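Skuma Tool-Free Drive Caddy, blue, 3.5 inch: six months of use
Reviewed by Ximena Ochoa

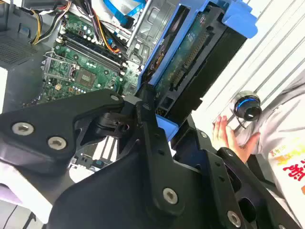

I bought four of these in June to replace the original drive rails in the older desktops we keep going at work. Half of the originals had gone missing over the years, and the ones we still had were brittle. I paid for these myself and put in for the money afterward. Skuma did not send me anything.

The caddy is a one-piece blue plastic tray that bends around a standard 3.5 inch hard drive. There are pegs on the inside of the rails that go into the screw holes on the sides of the drive. You spread the rails a little, set the drive in, and let them close. Then the whole thing goes into the bay until it clicks. No screws and no screwdriver, which is the main reason to buy one if you change drives often.

Fit

I tried them in three kinds of case. In two of them the caddy went in straight and seated on the first push. In the third, a small Hirum tower, it was tight for the last half inch and I had to take the drive out, check that the pegs were all the way in, and try again. It went in the second time. The bay in that tower is narrow to begin with, so I would call it a tie between the caddy and the case.

Check your bay before ordering. The listing says "fits most desktops" and that is all it says. I measured an old rail against the drawing on the Skuma page, and that worked, but the drawing is hard to find. It is under the Support tab, second link from the bottom.

The drive sits in the tray with its underside left open, so the circuit board is exposed when you pick it up. That is normal for this style and probably good for airflow, but it means you should hold the caddy by the rails. Keep your fingers off the board and put it down on something clean and non-metal.

Strength

The plastic has some give, and it is supposed to. After a few months of regular swapping, none of the four has cracked. One has a white stress mark at the corner where the rail bends, from when I forced it open too wide on the first day. It still holds. The originals never lasted this well for me, but they were also much older by the time I got them.

The release tabs are the weak point of the design. They are small, and in a crowded case with cables on both sides it is hard to get a thumb and finger on them. I have ended up pushing one side and wiggling, and the instructions tell you not to do that. Longer tabs would fix it. The Matar version has longer tabs, but it costs more and the pegs on the one I tried were loose enough that the drive rattled.

Noise

I noticed a slight hum from one machine after putting in the first caddy. There are no rubber grommets on the pegs, so the drive touches hard plastic and the plastic touches metal. A strip of felt tape along the outside of each rail quieted it down. In the other machines I can't hear a difference. If your computer sits on the floor under a desk, you may never notice. If it is up next to your monitor, buy the tape.

Price and shipping

A pack of four was $62 with shipping, and that is high for molded plastic. Used rails are cheaper if you can find your exact model. I looked for a couple of weeks and kept finding single pieces from different sellers, each with its own shipping charge, and gave up. The order came from the Cletulcombe warehouse on a Tuesday, packed in one plain box with the trays stacked inside each other. There was no damage.

The box claims each caddy is good for up to 300 insertions. I am nowhere near that and can't confirm it.

What I would change

Longer release tabs. Grommets, or at least a mention that you might want some padding. A label area on the front would help too - I keep two drives for the same machine and had to mark the trays with a paint pen. Regular marker rubs off this plastic in a day or two.

Would I buy them again?

Yes, for a machine where drives come in and out. For a computer where the drive goes in once and stays, four screws and a pair of plain metal rails will do the job for less money.

Four stars out of five. I took one off for the tabs.

Update: Someone asked whether a 2.5 inch drive will fit. It won't on its own. You need an adapter plate with side holes in the standard 3.5 inch positions. I use a metal one, and the pegs go into it fine.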